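About Cluda Language School

July
By Hidayah Mangundap

Cluda is a small language school for adults. We teach English to people who have come to live here, and we teach Indonesian and Spanish to people who were here already. Our rooms are above the Gisholm bakery, so the morning classes smell very good and the students arrive hungry.

I started the school with Aldana Quiroga. We met as students in an evening English course where we were 31 people in one room, and in a whole term I spoke maybe five sentences. Aldana spoke more, but she is from a loud family. We both thought that a class must be small enough that you can not hide in it. Our classes have eight students at most, and when the ninth person calls we open a second class or we ask them to wait.

Today we have 52 students in the day and evening programme together. Murray Beaulieu teaches the beginners. He was a bus driver for many years and his speech is slow and very clear, which our beginners love. Iona Baxter takes the writing group and helps with letters to the bank, the landlord and the school of the children. Afiq Sitompul teaches Indonesian, and he also repairs the heater.
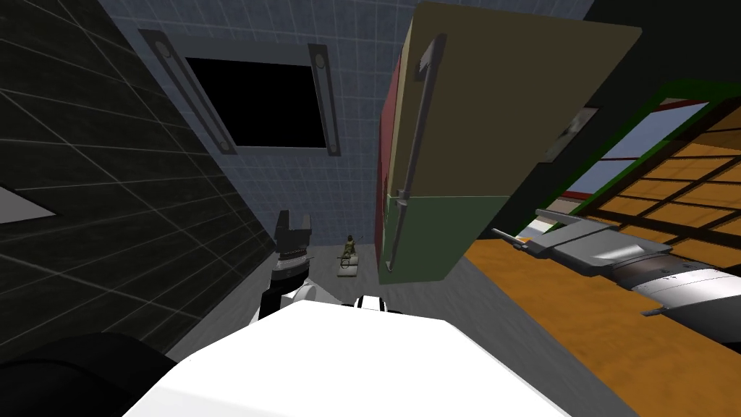

We do not use one textbook. In the first week every student tells us where they need the language — at the doctor, at work, on the phone — and the teacher prepares the lessons from this. Grammar comes too, a little each time. There is homework, but it is short, and if you had a night shift we will not be angry.

On Wednesday evening we have the open table. It is free and you do not have to be a student. We drink tea, somebody brings a cake, and we practise ordinary conversation about the neighbours, the weather and the price of petrol. Children are welcome and there is a box of colouring books for them.

New classes begin every term. You can come up the stairs and ask for Aldana at the desk, she is there in the mornings until noon. Please do not worry if your English is weak. She will wait while you find the word.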